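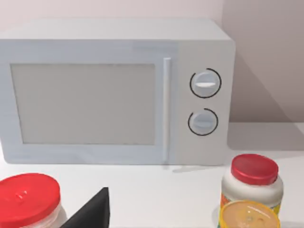 Department of Work and Organization Studies
Automation in the Workplace, Unit 3: The Kitchen Station
Instructor: Josée Sutherland

This unit considers the staff kitchen at Skevwood, a residential care home that serves 700 meals a day. Management proposes to assign the reheating station to a robot arm. The station is first modeled in simulation, as rendered here: a microwave oven with two rotary knobs, a counter, and containers with red lids within reach of the gripper.

Reheating is usually listed as one task. For the purposes of this course it is divided into 3 parts: handling the container, setting the knobs, and judging whether the food is fit to serve. The proposal covers the first two. The third remains with the kitchen staff, whose job descriptions do not mention it.

Points for discussion

Pace. A cook who now sets her own order of work would follow the order of the machine. Students should consider who may pause it, and on what grounds.

Skill. Joaquim Sequeira, the kitchen supervisor, expects new employees to learn the station by watching the arm. Compare this with the account of training in the Hurnetti reading.

Space. Containers would need fixed places on the counter. Staff on the evening shift currently arrange them as they see fit.

Required reading: Kopecký, chapters on task division. Written responses are limited to 1,000 words and are due at the next meeting.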